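The kitchen drawers come out on a Sunday

The woman who runs the household on the second floor has a rule about the cutlery drawer. If something hasn't been used since the last time the drawer was emptied, it goes in a box. The box goes under the bench for a month. If no one asks for anything in it, it goes to the op shop.

"It sounds strict," she says. "But my mother-in-law gets to take out whatever she wants before it leaves the flat, so half of it ends up back in the drawer anyway."

We spoke over tea for our series on how people in the neighbourhood keep small kitchens going. She asked not to be named, mostly, she said, on account of her sister, who would ring her about it. She shares the flat with her husband, their daughter and, for most of the year, his mother. They moved in 7 years ago, and she still calls it the new place.

She had no system at the start. The previous tenants left the cupboards lined with sticky plastic sheet, and the first weekend went on peeling it off. After that, things were put wherever there was a gap. The rice cooker lived on the floor for a while. The good knives were kept in a biscuit tin.

"We had two of everything because two households had been put together," she says. "Two ladles, two graters. I counted the teaspoons once and there were 29. There are four of us."

The first proper clean-out was in June, a few years back, when a slow leak under the sink meant the bottom cupboards had to be cleared for the plumber. Everything was carried to the table. She found soy sauce packets going back years, and a jam thermometer that neither she nor her husband remembered buying. Her mother-in-law found a pair of cooking chopsticks she had accused the neighbours of borrowing.

Since then she has done it a few times a year, one drawer or one shelf in a sitting. She doesn't believe in doing the whole kitchen at once.

"You get to three in the afternoon and there's nowhere to make dinner. I've done that. We had toast."

The method is plain enough. The drawer is emptied completely, including the tray. The tray gets washed in the sink with dish soap and an old toothbrush, and the drawer itself is wiped out and left open to dry. While that's happening, everything that came out of it gets looked at. Plastic spoons with melted edges are thrown away. So are peelers that have gone blunt, although her husband argues for those. Wooden spoons are kept until they split.

She doesn't own any special containers for the job. She bought a set of drawer dividers once, a brand called Boven, and they were a centimetre too tall for the drawer to close. They're in the bathroom now with hair ties in them. A label maker from Preko went back to the shop. What she uses is whatever basket is free.

"A laundry basket is the best thing for cutlery," she says. "It's got holes, so the crumbs fall through, and you can carry it to the sink with everything in it. You do have to wash the basket first. And put something on the table under it."
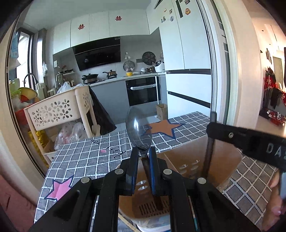

The spoons are the hardest part, she says, as they all look worth keeping. A stainless steel spoon doesn't wear out. She sorts them by who uses them. Her daughter likes a small one for yoghurt and won't eat with anything else. Her mother-in-law wants a deep one for soup. The serving spoons are kept apart, near the stove, and she'd like it if people stopped eating cereal with them.

Water spots bother her less than they used to. She used to soak everything in vinegar and hot water and dry each piece with a tea towel. Now she does that before New Year and leaves it at that.

Asked what has made the most difference, she names the hooks and the wall space. Things that hang don't end up in a pile. She'd put up more if the landlord allowed drilling, but the lease says adhesive only, and adhesive doesn't hold well on tile near a stove. One hook gave way in the night and took a lid down with it. "We all thought someone had come in."

Bags are the part she hasn't solved. She keeps them for rubbish and for the market, and they gather faster than they get used. Her husband once suggested folding them into triangles, and folded six before he went to watch the cricket.

She has no plans to renovate. A quote for new bench tops came to more than she wanted to hear, and they rent in any case. The next job is the shelf with the jars, which she has been putting off. Some of the labels have come off and she'll need to smell what's inside. Her mother-in-law says she knows exactly what each one is, and she has offered to sit at the table and supervise.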